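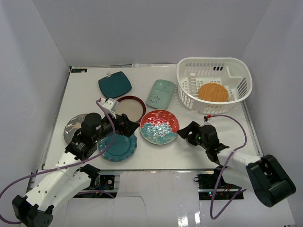 Tipps vom Spültisch: Geschirr, Körbe und zwei Roboterarme

17. September
Von der Frühschicht, Spülküche Semisel

Ich werde inzwischen öfter nach den Armen gefragt als nach meinem Trick gegen Teeränder, also schreibe ich beides auf. Für alle, die neu mitlesen: Ich arbeite in der Spülküche vom Semisel, das ist die Kantine im Gewerbehof Davelstead. Mittags gehen bei uns 255 Essen raus, und alles, was auf Tellern rausgeht, kommt auf Tellern wieder rein, meistens innerhalb einer Stunde und mit Serviette drin. Seit dem Frühjahr sortieren zwei Greifarme von der Firma Trakilex einen Teil vom Geschirr. Ich war dagegen, das gebe ich zu, und ein bisschen bin ich es immer noch (vor allem morgens, wenn das Ding erst mal seine Nullposition sucht und ich meinen Kaffee noch nicht hatte).

Was sich bei uns geändert hat

Früher stand ich drei Stunden am Stück am Tisch und habe Teller gedreht, gestapelt, eingeräumt. Meine Handgelenke haben das jeden Abend gemeldet. Heute mache ich davon noch gut die Hälfte, und den Rest der Zeit kümmere ich mich um das, was vorher immer liegen blieb: Siebe, Dichtungen, das Regal mit den Deckeln, zu denen es keine Töpfe mehr gibt. Dafür laufe ich mehr. Und ich muss anders hinschauen, denn beim Handsortieren merkt man einen Sprung im Teller mit den Fingern, ganz ohne nachzudenken. Jetzt muss ich mir das Anfassen richtig vornehmen.

Leiser ist es nicht geworden. Es klappert anders, gleichmäßiger, und nach zwei Wochen habe ich gehört, wenn etwas nicht stimmte, bevor die Anzeige es wusste. So ähnlich wie bei einer alten Waschmaschine.

Die größte Sorge in der Schicht waren natürlich die Stunden. Bei uns ist keine Stelle weggefallen, aber die Einteilung ist eine andere: mittags stehen weniger Leute am Tisch, nachmittags sind dafür mehr in der Vorbereitung. Wer das nicht mag, hat jetzt den schlechteren Tausch gemacht, da will ich nichts schönreden. Eine Kollegin hat immer gern gespült und schneidet jetzt Paprika, und sie hasst Paprika! Lasst euch so etwas vorher schriftlich geben, wenn bei euch so eine Anlage kommt. Und zwar mit Uhrzeiten.

Geschirr vorsortieren, mit oder ohne Roboter

Vor dem Abstellen gründlich abkratzen, am besten mit dem weichen Gummischaber und nicht mit dem Messer. Ein Klecks Kartoffelbrei unter dem Rand reicht, und der Teller rutscht, egal ob aus meiner Hand oder aus dem Greifer.

Teller mit Abstand hinlegen. Das war für mich die größte Umstellung, weil ich seit jeher stapele. Zum Aufnehmen brauchen die Arme aber Luft am Rand, und seit ich das weiß, lege ich auch zu Hause die guten Teller einzeln auf ein Tuch. Zwei Kratzer weniger im Jahr, würde ich sagen, und die alte Platte von meiner Tante lebt noch.

Gewellte und eckige Stücke gehören ans Ende. Im Semisel haben wir kein einheitliches Geschirr, das ist über die Jahre zusammengekommen, rund, eckig, mit Reliefrand, alles. Hübsch auf dem Tisch und lästig beim Einräumen. Runde flache Teller zuerst, dann die tiefen, und zum Schluss alles mit Zipfeln und Ecken.

Besteck niemals mit auf den Teller legen. Ich weiß, das steht in jeder Spülküche an der Wand und jeder macht es trotzdem. Bei uns steht am Rückgabewagen jetzt ein hoher Eimer mit warmem Wasser und einem Schuss Spülmittel, da kommt alles rein, und beim Herausnehmen ist es schon halb sauber.

Dunkle Teller sieht man sich zweimal an. Auf dunkler Glasur verschwindet eingetrockneter Spinat völlig! Ich halte sie schräg gegen das Licht und fahre mit dem Daumen drüber.

Körbe einräumen

Schwere Sachen nach außen, leichte in die Mitte, und das kleine Fach nur für Kleinkram. Klingt banal, aber ich habe schon Körbe gesehen, da lag die Auflaufform quer über drei Untertassen.

Untersetzer aus Geflecht oder Stoff haben zwischen nassem Geschirr nichts verloren, und ich kenne keinen Haushalt, in dem sie nicht trotzdem da landen. Wenn es passiert ist: kurz in lauwarmem Wasser ausdrücken, in ein Handtuch rollen, flach trocknen. Nicht auf die Heizung. Sie werden sonst wellig, und dann kippelt die Kanne.

Plastikkörbe mit Schlitzen sammeln Kalk genau da, wo keine Bürste hinkommt. Ich lege sie einmal im Monat über Nacht in Wasser mit Zitronensäure, zwei Esslöffel auf den Eimer, kaltes Wasser. Am nächsten Morgen mit einer alten Zahnbürste einmal durch die Schlitze und abspülen. Bei sehr alten Körben vorher schauen, ob die Stege schon brüchig sind.

Wenn ein Korb voll aussieht, ist er voll. Den letzten Teller nimmt man in die Hand und stellt ihn in den nächsten. Ich predige das seit Jahren, und es ist mir fast peinlich, wie sehr es mich freut, dass die Arme sich daran halten, seit wir die Obergrenze eingestellt haben.

Rund um die Greifarme

Jetzt also für die, die auch so etwas am Arbeitsplatz haben oder bekommen. Ich bin keine Technikerin! Das sind die Sachen, die ich mir auf Klebezettel geschrieben habe.

Die Tischplatte muss sauber und trocken sein, bevor man startet. Ich wische mit einem gut ausgewrungenen Mikrofasertuch, nebelfeucht, und danach noch mal trocken hinterher. Sprühflaschen bleiben weg von allem, wo Kabel dran sind. Bei uns hängt die Sprühflasche deshalb an der Tür auf der anderen Seite vom Raum, und ja, der Weg nervt.

Kabel anschauen, jeden Morgen, im Sitzen, auf Augenhöhe. Schlaufen brauchen Spiel, damit der Arm sich drehen kann, aber sie sollen nicht so tief hängen, dass man mit der Schürze drin hängen bleibt. Mir ist das passiert. Die Schürze binde ich seitdem hinten und stecke die Enden ein.

Offene Ärmel hochkrempeln, Kette ab, Haare zusammen. Wie an der Knetmaschine auch.

Nie schnell dazwischengreifen, auch wenn der Teller schief liegt und es einem in den Fingern juckt. Erst anhalten, dann greifen. Das hat bei mir am längsten gedauert, denn dreißig Jahre Küche sagen einem: was rutscht, fängt man. Inzwischen sage ich laut „Stopp“, während ich auf den Knopf drücke - die Maschine hört es nicht, aber meine andere Hand.

Die Greiferfinger mit einem trockenen Pinsel säubern, so einem Backpinsel mit kurzen Borsten. Brösel setzen sich in die Gelenke. Silikonpinsel taugen dafür nichts. Der Pinsel bekommt einen Streifen farbiges Klebeband um den Griff, sonst steht er abends wieder beim Eigelb.

Ein Heft führen. Wir haben auf einem Wandbrett ein kariertes Schulheft liegen, da schreibt jede Schicht rein, was heruntergefallen ist, was stehen geblieben ist und bei welchem Teller. Als die Leute von Dhillon zur Wartung kamen, war das Heft nützlicher als alles, was wir am Telefon erzählt hatten, weil drinstand, dass es fast immer dieselbe Sorte Teller war. Jetzt legen wir die von Hand ein, fertig.

Auf festen Pausen bestehen. Die Anlage wird nicht müde, und man passt sich ihrem Tempo an, ohne es zu merken. In den ersten Wochen habe ich das Trinken vergessen. Meine Flasche steht jetzt direkt neben dem Heft, und wer einträgt, trinkt.

Und noch etwas fürs Miteinander: Legt fest, wer anhalten darf. Bei uns war das anfangs nur die Schichtleitung, und die war dann gerade im Kühlhaus. Seit Sommer darf jeder anhalten, auch die Aushilfe am ersten Tag, und muss sich hinterher nicht rechtfertigen. Darum haben wir ein paar Wochen gestritten und es war jede Minute wert.

Für die Hände

Die haben bei mir am meisten gewonnen, trotzdem ein paar alte Bekannte. Unter Gummihandschuhe gehören dünne Baumwollhandschuhe, die kann man mitwaschen. Eincremen vor der Schicht, nicht nur danach, und zwar eine Viertelstunde vorher, damit nichts schmiert. Ringelblumensalbe über Nacht. Und die Handschuhe mit den Fingern nach oben auf zwei Flaschenhälse stecken zum Trocknen, das hält sie deutlich länger frisch.

Ach so, die Teeränder

Einen Teelöffel Natron in die Tasse, ein paar Tropfen Wasser, mit dem Korken einer Weinflasche reiben. Der Korken ist das Geheimnis, der ist fest genug und kratzt nicht. Bei Tassen mit Goldrand nur innen arbeiten und den Rand in Ruhe lassen. Geht auch bei Thermoskannen, da stecke ich den Korken auf einen Kochlöffelstiel, was einen anständigen Korken und etwas Geduld braucht.

Im Oktober bekommen wir neue Rückgabewagen, angeblich mit schmaleren Fächern. Ich habe schon mal die große Auflaufform davorgehalten und glaube nicht, dass das was wird, aber ich schreibe dann, wie wir es gelöst haben.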